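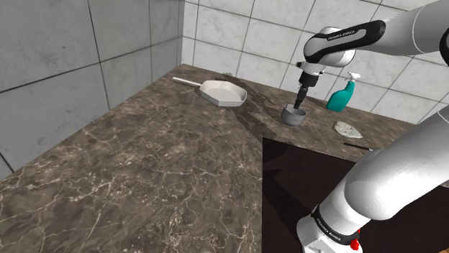 Lecture 5. Simulation kits for kitchen tasks: the Zerko package
Notes by Babita Sengar, Lomdale

Today we look at Zerko, a simulation kit which our department has on trial until the end of June. You will use it for your second assignment, so please read these notes before the lab.

What you get. The kit has three parts: the scene editor, a library of 500 household objects, and the arm models. We use the Franka Emika arm, as most of you know it from last term. The licence for one classroom is 2,700 per year and covers 34 seats. Support is by e-mail from the Stollport office, and they answered me within one day.

Our test scene. It is a kitchen corner with tiled walls and a brown marble counter. The first task is the small grey metal cup. The gripper comes from above, with its fingers pointing down into the cup. A frying pan stands further back and a teal spray bottle is to the right of the cup, so the planner must take both into account when it carries the cup away.

Points to check in any kit of this type:
- Contact. Does the cup stay in the fingers, or does it slide slowly? In Zerko the default friction is too high in my opinion. Lower it before you compare with real results.
- Materials. Marble and metal look nice, but the look says nothing about the mass. Open the object file and read the value.
- Reset. Zerko can restore a scene from a saved seed. Write the seed in your report.

My opinion until now: the editor is easy to learn, the manual is weak in the chapter about soft objects, and the price is high for a small school.

For the lab: load the scene, run the cup task with two friction values, and bring both log files.

Comments (3)

Irfan Yusof: Is the seed saved with the log, or do we have to copy it by hand?

Babita Sengar: By hand, I am afraid.

Ayanda Molefe: The friction setting is under Contact, second tab. I needed a long time to find it.

This site uses cookies to remember your settings. Accept / Read more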